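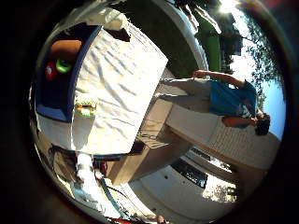

A wrist camera's fisheye view of an outdoor table, with toy items in a blue bin and one on the cloth beside it.

Irnari is a free software package for controlling robot arms that see through a camera fixed at the wrist. It covers the whole path from raw picture to moving joint: correcting the lens, finding objects, choosing a grasp, planning a route and sending commands to the motors. It was started by Setsuko Sugawara as a set of scripts for tidying small objects into bins, and it has since grown into one of the friendlier ways to get a pick-and-place task running on modest hardware.

Background

The first scripts were written for an arm that worked in a single room under steady lamps. They used a fixed camera on a stand, and the arm kept getting in its own way: as the hand came close to an object, it hid the object from view. Sugawara moved the camera to the wrist and chose a very wide lens, so that the table, the bin and much of the surroundings could stay in sight during a reach. The change solved one problem and opened up several wonderful new ones, and most of the package as it stands today was written to deal with them.

Version 2 was released on Dec 11, 2022. It replaced the original single program with separate modules that pass messages to one another, so a user can swap out one part and leave the others alone.

Structure

The perception module is called Muton. It takes round fisheye pictures directly, without first flattening them into a rectangle. Flattening stretches whatever lies near the rim, and a good deal of useful information lives there, such as the far wall of a bin or the edge of a table. Muton instead works out, for every pixel, the direction in space from which the light came. Straight table edges look bent in the picture, but in this form they can be fitted as straight lines again, and the table top can be found from them.

The picture also turns whenever the wrist turns. A table may appear on its side and a standing person may appear to be lying down. Muton reads the joint angles at the moment each picture is taken and uses them to work out which way is up before it tries to name anything. This small step is a delight to watch in the viewer, where the labels stay upright while the picture wheels about beneath them!

The planner is called Runton. Given a target and a bin, it proposes up to 14 grasps, throws away those that would bring the fingers into the bin wall, and ranks the rest by how short and smooth the motion would be. Soft surfaces get special treatment. A rumpled cloth has no exact height, so Runton treats it as a thin layer with an upper and a lower limit, and slows the hand down once it enters that layer.

The third module, Okabe, is the control loop. It follows the planned path while correcting for what the camera sees on the way. If the target shifts, Okabe bends the path a little; if it shifts a lot, Okabe stops and asks Runton for a new one. A person inside the working area also brings the arm to a stop, and the task picks up from the last safe position once the space is clear.

Working outdoors

Sunlight is the hardest test for the package and the subject of its liveliest discussions. A flare can wash out part of the view, white cloth can come out nearly as bright as the sky, and the inside of a dark bin may lose its detail at the same moment. Muton handles this by setting exposure from the area around the target and ignoring the sky. Small wrinkles in a cloth throw shadows that early versions took for objects. The current version checks each candidate from a second wrist position, and a shadow that has no height of its own is dropped.

Brightly coloured toys remain the favourite test objects. They are cheap and light, and their odd shapes are good practice: a ring can be gripped by its side or through its hole, and a layered piece of toy food gives the fingers several edges to choose from.

Tools

Irnari includes a viewer, a simulator and a recorder. The recorder stores pictures, joint angles and planner decisions on one timeline, so that a failed grasp can be replayed step by step with different settings. The sample collection holds 1284 recorded reaches, of which 900 are indoors. A set of outdoor recordings was added in July.

See also

Hand-eye calibration
Fisheye lens
Motion planning
Visual servoing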